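June 13, 2020

M is for muddle, marrows and my mum

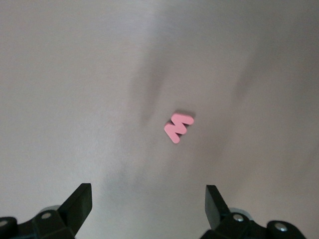 M, in pink foam, having a lie down.

Up at half five again. I don't know what it is about this summer but my body has decided that sleep is for other people, so I took my tea down the garden in my dressing gown and had a look at the beans before anyone could ring me. Two more have gone. Slugs, obviously, you could see the silver all over the path, and after I'd been round with the torch last night as well! I've got sharp grit round the rest of them now, and half a bag of it in my slippers.

Mum rang at seven. She has got it into her head that she's going to sort out Grandad's recipe tin while she's stuck indoors, and she wants me to type everything up for the family, which is lovely in theory. In practice it means she reads them out to me down the phone and I shout "how much?" at her, and she says "you know, enough". This morning we did M. She's doing them by the alphabet (her own alphabet, where mushroom soup comes under S and anything with mince comes under M even if it's a shepherd's pie). We got marrow chutney, mint sauce, marmalade, the other marmalade, and something written on the back of a Ternik seed packet that just says "Madge's, but less". Less what? Who is Madge? Mum thinks she lived over the shop in Teshome Road and had a parrot. I have typed it in exactly as it stands.

The other marmalade is the one I was after. It's the dark one he made in the big dented pan, with the treacle, and I'd always thought it was gone for good because Auntie said he never wrote it down. Well he did, in pencil, so faint that Mum had to take it over to the window. 700 grams of oranges, two lemons, and then a line she can't read at all, then "boil till it looks cross". I am going to have a go in the winter when the proper oranges come in. I suppose I could try it sooner with ordinary ones but I'd be so disappointed if it went wrong that I'd rather wait.

After that I had good intentions about the spare room and did none of it. I moved a box from the bed to the floor, found my old school recorder in it, played the first half of Greensleeves very badly and put the box back on the bed. Then I had toast.

Izzati Chin came by at eleven and we did our chat over the front wall, her on the pavement and me on the step with my knees going numb. It was so nice to see a face that wasn't on a screen, I could have kept her there all day. She's had her hair cut by her husband and it's not bad, a bit long on the left. She brought me a jar of her sourdough starter, which she calls Esari after some queen in a book she's reading, and I'm supposed to feed it every day like a cat. I've never managed to keep a starter going past a week but I didn't tell her that. She also says the walking group might be on again in September if they let us, maybe the Grulonberg route with the pub at the end, and I said put me down for it, I don't care if it rains sideways.

Did a bit of the jigsaw after lunch. It's 1494 pieces, which I still think is a ridiculous number, why not stop at a nice round one? All the edges are in and the harbour's coming on, but I've got nothing but sky left on the right and it's all the same blue. Did around ten minutes of that and fell asleep in the chair with a bit of cloud in my hand.

It poured at four. Proper fat rain, and me running out in my socks for the washing, and of course it stopped the second I'd got the last pillowcase in. The beans will be pleased. So will the slugs.

Rang Mum back after tea to ask about the line she couldn't read. She'd had another go with the magnifying glass and she thinks it might say "ginger", or possibly "gingerly". She's 71 next week and I still haven't got her a present, so maybe I'll do the recipes as a proper little book, printed and everything, if I can get as far as P by then. I'll need a photo of Grandad for the front. The one in the deckchair, I think, with the hanky on his head.

Must feed Esari before bed. One spoon of flour, one of water, lid on loosely. Then out with the torch again.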